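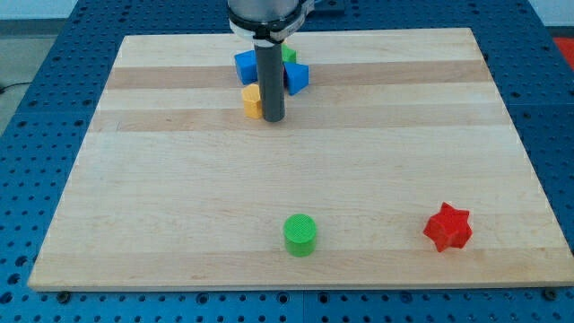 Jikthorpe Workshop, Bench Automation Team

Section 4. Fitting the pusher rod and setting up the board

Applies to the Ternik arm on the perforated table. Allow 35 minutes for a first set-up. The section assumes the arm has been mounted and levelled as in section 3.

CAUTION: Switch the arm to hold and lock off the drive supply before putting your hands near the wrist. The joints can sag a little when the brakes release.

4.1 Board

1. Brush any dust out of the holes in the blue table top.
2. Lay the maple board on the table with its front edge parallel to the nearest row of holes.
3. Fit the two bolts at the front edge of the board, one near each corner. Tighten by hand until the board no longer slides, then a quarter turn with the key.
4. Press down on each corner in turn. If the board rocks, lift it off and check for grit underneath.

Note: The darker strips in the board are only a change in the wood. Do not use them for measuring. Take all distances from the front edge.

4.2 Rod

1. Open the white plastic bracket below the wrist and slide the dark grey rod in from underneath, rounded end down.
2. Push the rod up until it stops.
3. Close the bracket and tighten its screws evenly. They go into plastic, so stop as soon as the rod cannot be turned by hand.
4. Release the hold and jog the arm down at slow speed over bare wood. Set the working height so that the tip clears the board by 4 mm.
5. Repeat the height check near all four corners. If the readings differ by more than 1 mm, go back to 4.1 step 4.

CAUTION: Never drive the tip into the board to find zero. The bracket will crack before the arm reports a fault.

4.3 Blocks

1. Stand the blocks upright on the board: cube, cylinder and prisms, including the star.
2. Run the Peixoto push test at low speed. Watch the rod when blocks are close together on both sides of it.
3. If a block tips over, stop the arm and check the working height again before changing the speed.

Check the bracket for hairline cracks after every 32 hours of running. Replacement brackets are kept in Stirnness store, drawer 9.

Related items
Section 3: Mounting and levelling the arm
Section 5: Camera position and lighting
Bracket replacement sheet
Peixoto push test: settings list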